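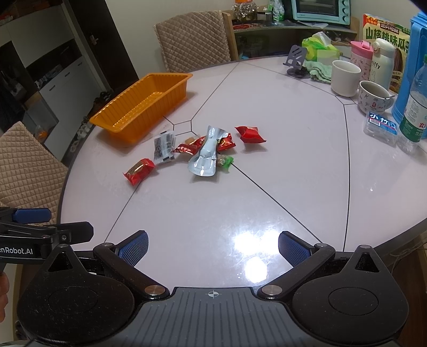 夹爪闭合老是差一口气，求助

手持夹爪自己在家攒的，手指合到最后那一小段就发软，捏硬的东西没事，捏薄包装就打滑。昨晚在餐桌上试的，零食包装堆在桌子中间，往后面那个橙色长条托盘里收。红色的糖勉强能夹，那个皱巴巴的银色铝箔袋最难搞，夹住一个角，一抬就溜。蓝色指垫表面有纹路的，按理说不该这么滑啊。

配置：单舵机，两边连杆对称，每根连杆都是螺钉当转轴。舵机脉宽我写死的，全开1,000，全闭2,316。再往上加就嗡嗡叫，不敢加了。供电是Waltier的小电源模块，标称够用，没接示波器看过。

试过的：
螺钉全部重新拧了一遍，没区别
指垫用酒精擦过，好了一会儿，又不行了
闭合速度调慢，稍微好点，但是还是滑

还有个问题，桌面是白的，亮面，顶灯一照一大块反光，摄像头里铝箔袋的边经常找不到。这个是换灯还是调曝光？家里人还要吃饭，桌子不能换。

在线等，比较急，周末前想录完。

Blažena Zelenák
2020年3月

Kiran Dubey

先别动舵机参数。八成是连杆间隙。

你说螺钉重新拧了没区别，那要看你拧的是什么。转轴那几颗要是直接穿在打印件的孔里，孔磨大了你拧多紧都没用，拧死了还会卡。断电，手捏住一边指垫前后掰，舵机那头不动而指垫能晃，就是间隙。我那台晃得离谱，晃到指尖都对不齐了。

处理办法：孔扩一点，压铜套进去，换带光杆段的螺钉，别让螺纹在孔里磨。防松螺母拧到刚好不晃、还能自己转的程度。嫌麻烦就先垫薄垫片顶一阵，我去年12月垫的，现在还在用……

然后再说2,316这个数。嗡嗡叫说明舵机已经在顶了，力全吃在连杆变形上，没到指尖。间隙修好以后重新标一遍，从1,310开始慢慢往上加，每次加30，两个指垫刚碰上就停，记下这个值。闭合命令比它多给一格就行，别多给，长时间堵转会烧。我烧过两个，味道很大。

铝箔袋另说。那东西皱的，受力点就一条棱，指垫硬的话接触面小得可怜。底下垫一层软海绵再贴回去，比换什么高摩擦材料都管用。夹的时候别夹角，找鼓起来那一道，横着夹。

供电也顺手查一下，闭合的时候拿万用表看舵机端电压，掉得厉害就并个大点的电容。线别太细，我见过有人用杜邦线拖舵机的，不滑才怪。

Petchrat

反光那个我来答，夹爪不懂。

先关自动曝光！手动压低一两档，白桌子看着灰一点没关系。自动曝光碰上那块亮斑会来回跳，边当然找不到。

顶灯别直射，灯下面蒙张硫酸纸或者白布（注意离灯泡远点，别烤着），或者干脆关顶灯，旁边打个台灯照墙。偏振片也能试，不过铝箔本身是金属反光，偏振片效果一般，对桌面那块可能有用，要转角度，手持的话角度老在变，我觉得不太值。

最省事：铺块哑光桌布。吃饭收起来，录的时候再铺。深灰最好，别买纯黑，深色包装会糊进去的。桌上那些杯子水瓶也挪远点，你托盘往哪转都容易碰到。

Damine

换舵机吧，大扭力的，一步到位。我用的Grevham那款，劲大，什么都夹的住。

Kiran Dubey

回楼上，间隙没修就换大舵机，连杆先断给你看。

Blažena Zelenák

刚掰了，真的晃，左边比右边厉害。铜套下单了，先拿垫片顶着。海绵家里只有洗碗的那种，切了一片试，铝箔袋能提起来了，提到一半还会慢慢往下出溜，但比之前强。曝光已经改手动。标定等铜套到了再弄，到时候数值贴上来。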